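FILM 210: Popular Cinema and Its Habits
Unit 7 handout: The convenient scene
Instructor: Tassanee Thongdee

Read this before the screening of Stornuneck. Bring it with you, with something written in the margins.

1. What we mean by convenience

Reviewers call a scene "convenient" so often that the word has gone soft. In this course it has a narrow meaning. A scene is convenient when a character gets something the plot needs, and nothing the character has done, wanted or risked explains how they got it. The phone left unlocked on the desk. The cousin who happens to work at the port. The guard who steps out for a smoke.

Coincidence is a different matter. A coincidence that makes trouble for the hero is usually forgiven, and screenwriting manuals like to present this as a law. I don't think it is one. Audiences forgive plenty of lucky breaks if the pace is quick and the actor is liked, and they will turn on a perfectly motivated scene if they are bored. Treat the manuals as evidence of what writers tell each other.

2. The case: Stornuneck

Nipon Wiriya's film is a heist story crossed with a family feud. It was sold on its plotting. The press notes use the word "clockwork," which you should read as a claim made by people with tickets to sell.

The first 40 minutes are good. Two sisters inherit a debt, their uncle Trivelo offers to clear it, and we see what his help will cost before they do. The market scenes are cut slowly enough that you learn who owes whom. Then the vault job begins and the film starts handing things out. By my reckoning there are 8 convenient scenes between the vault and the end credits. You may get a different number, and I would like to see your list.
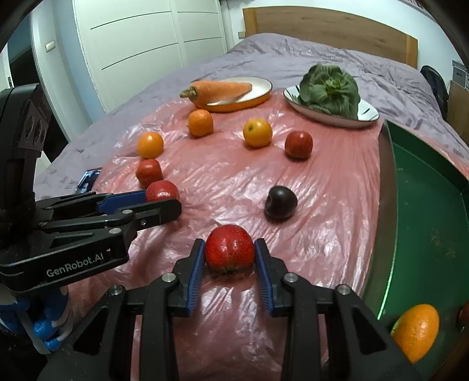
3. Three defenses, and how far to trust them

"It's a genre film." This is the defense you will hear most. It says that viewers of thrillers sign up for shortcuts. Some do. But the same viewers complain loudly about other thrillers, so the contract can't cover everything. Ask which shortcuts the genre allows and who decided.

"It moves too fast to matter." Try this one on the hospital scene, where the younger sister finds the ledger in the first drawer she opens. The scene runs long, there is no music, and we have time to think. Speed can't be the excuse there.

"The director is making a point about luck." Wiriya has suggested this in interviews. Maybe. I can find one line of dialogue that supports it, and it comes from Trivelo, who lies in nearly every other scene. A director's account of a film, given after the reviews are in, deserves the same doubt as the press notes.

4. A comparison: Noiphan

Noiphan has a thinner story and a smaller cast, and runs only 76 minutes. The kidnapping turns on a missed bus, which is pure chance. Yet few viewers call it lazy. The usual explanation is that the bus was set up early. Go back and check. It is mentioned once, in a kitchen argument, half under the noise of a fan, and most of last year's class had forgotten it by the time it counted. So either a setup works on us without being remembered, or we liked the film and found a reason afterward. I lean toward the second and can't prove it.

5. For discussion

Pick one scene from Stornuneck that you think is convenient. Rewrite it in a paragraph so that somebody pays for what they get. Is it better, or only longer?

The Modham chase ends with a stalled truck. Does it matter that the truck helps both sides?

Find a review of either film that uses "predictable" and "convenient" as if they meant the same thing. Can a scene be one and not the other?

6. Written work

Two pages, double spaced, due at the start of our first October meeting. Argue for or against a single scene. Plot summary should take up no more than a paragraph. Please do not write that the screenplay "fails to take off" or "keeps you on the edge of your seat" unless you can say at which minute and for whom.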